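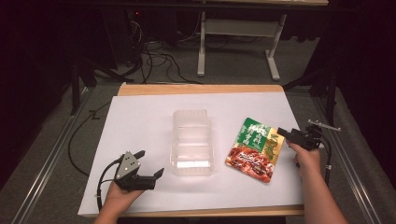

Foro > Portátiles y ultrabooks > Compras y consejos
Tema: Wuvport 14 con gráfica dedicada o esperar a la revisión

tecla_suelta
Buenas. Llevo un mes mirando portátiles y me he quedado entre dos configuraciones del Wuvport 14. La básica viene con gráfica integrada, 8 GB soldados y panel mate. La otra añade gráfica dedicada de 2 GB y una ranura de memoria libre, pero pesa algo más y la batería es la misma, de 56 Wh. Uso: ofimática, edición de fotos los fines de semana y algún juego viejo. Nada de vídeo.
En la tienda me dicen que en septiembre sale la revisión con pantalla nueva. ¿Merece la pena esperar o tiro con la actual?

nanoamperio
Para lo que cuentas, la integrada. La dedicada de ese modelo es de gama de entrada y en fotos no la vas a notar. Lo que sí vas a notar es la batería: con la misma capacidad y un chip más que alimentar, pierdes autonomía aunque la gráfica esté en reposo.

bisagra_rota
No estoy de acuerdo. Tengo la versión con dedicada desde Navidad y en reposo la gráfica se apaga del todo. Saco 7 horas con wifi y brillo medio. El que tenga menos es que no ha tocado el perfil de energía. Además está la ranura de memoria, que para mí es el motivo de compra. Con 8 GB soldados y sin ampliación yo hoy no compro nada.

nanoamperio
¿Con qué sistema? Con Linux a mí no se me apaga sola, hay que forzarlo a mano y al volver de suspensión se vuelve a encender.

bisagra_rota
Con Windows. En Linux no lo he probado.

nanoamperio
Pues ahí está la diferencia.

tecla_suelta
Uso Windows, así que por ese lado bien. ¿Y el ruido? Voy a trabajar en una mesa compartida y no quiero molestar.

bisagra_rota
Escribiendo o navegando no se oye. Al exportar fotos sube el ventilador y se oye bastante, un zumbido agudo. Baja al minuto de terminar.

cargador_gordo
El ventilador depende también de dónde lo apoyes. Las rejillas están debajo y las patas de goma son muy bajas. Yo lo tengo levantado por detrás con un soporte y le bajó la temperatura lo suficiente para que el ventilador no llegue a la velocidad máxima. Vale cualquier cosa que deje pasar el aire. Para los cables uso cajas de plástico con separadores, del tipo de estas, y se acabó el lío de adaptadores.

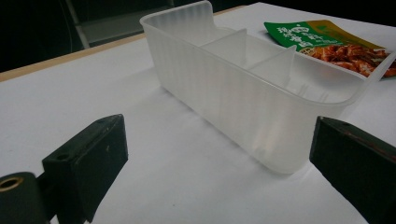 Caja de plástico translúcido con dos separadores finos.

nanoamperio
Lo del soporte lo confirmo. Con una colcha debajo es un horno.

puerto_infinito
Yo esperaría. La revisión trae carga por USB-C, que la actual no tiene. Ahora mismo dependes del cargador con conector redondo y si se te rompe en un viaje te toca buscar el mismo. Los genéricos de Dasis funcionan, pero el mío se calentaba tanto que dejé de usarlo.

bisagra_rota
¿De dónde sacas lo del USB-C? En la hoja de producto que yo vi solo ponía "USB-C con datos y vídeo". De carga, nada.

puerto_infinito
Me lo dijeron en la tienda El Sherbiny, que es donde lo reservé. No tengo la hoja.

bisagra_rota
En la tienda también me dijeron que el mío llevaba teclado retroiluminado en todas las versiones, y la básica no lo lleva. Yo no pagaría una reserva por eso.

puerto_infinito
La reserva se devuelve. Fueron 30 euros y te los descuentan. Si al final no carga por USB-C la cancelo y ya está.

tecla_suelta
No sabía lo del teclado. Eso me descarta la básica, porque escribo mucho de noche. Entonces queda entre la dedicada actual y esperar.

modo_avion
Un dato sobre la pantalla: el panel actual es IPS, pero cubre poco del espacio sRGB. Si editas fotos en serio vas a necesitar calibrarlo o un monitor externo. Calibrado mejora en los tonos de piel y los rojos, aunque sigue corto. En el mío los rojos saturados se iban al naranja. Para comprobarlo uso una foto con un envase de colores fuertes al lado de un fondo blanco y la comparo entre el portátil y el monitor de casa.
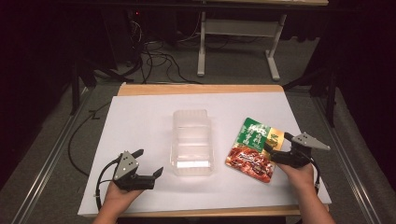
Verde, amarillo y marrón rojizo sobre papel blanco, con algo de madera clara.

tecla_suelta
Gracias. La he abierto en el portátil viejo y en el móvil, y el marrón del envase es otro color en cada uno. Ya tengo monitor externo, un Asport de 24 pulgadas, y la edición final la haría ahí.

modo_avion
Entonces el panel no te debería frenar. Mira que la salida de vídeo te dé la resolución nativa. La HDMI del Wuvport la da sin problema a 60 Hz.

nanoamperio
Comparar entre móvil y portátil no sirve de mucho, los móviles suelen saturar por defecto. Sin una sonda estás comparando dos errores.

modo_avion
Para ver si un panel se va mucho de tono, sirve. Para calibrar, no, claro. No he dicho otra cosa.

cargador_gordo
Otra cosa que no ha salido: el disco. La versión con dedicada lleva una sola ranura M.2 y viene ocupada. Si quieres más espacio toca clonar y cambiar. Se abre con tornillos Torx, y hay dos debajo de la pata trasera que no se ven. Yo rompí una pestaña por no saberlo.

tecla_suelta
¿Abrirlo anula la garantía?

cargador_gordo
A mí no me pusieron pegas cuando lo mandé por la tecla Intro, y ya le había cambiado el disco. No lleva precinto. Pero guarda el disco original por si acaso.

puerto_infinito
¿Cuánto tardaron en devolvértelo?

cargador_gordo
Más de 3 semanas. La pieza tardó en llegar, según ellos.

puerto_infinito
Otro motivo para esperar a ver si la revisión sale mejor de teclado.

bisagra_rota
O peor. Las primeras unidades de cualquier modelo son las que traen los fallos. El mío es de una tanda ya avanzada y cero problemas, pese al nick.

tecla_suelta
Actualizo. He pasado el sábado por la tienda y lo he tenido en la mano. El teclado me gusta, la tapa cede un poco si aprietas en el centro. Les pregunté por la carga USB-C de la revisión y el dependiente no lo sabía. Me lo llevo con dedicada y le pongo otro módulo de 8 GB. ¿Alguna marca que dé problemas?

bisagra_rota
Con que sea de la misma velocidad que la soldada te vale. Si pones una más lenta, baja todo a la lenta.

nanoamperio
Y actualiza la BIOS antes de meter la memoria. Con la de fábrica, el mío no reconocía el módulo.

tecla_suelta
Apuntado. Gracias a todos.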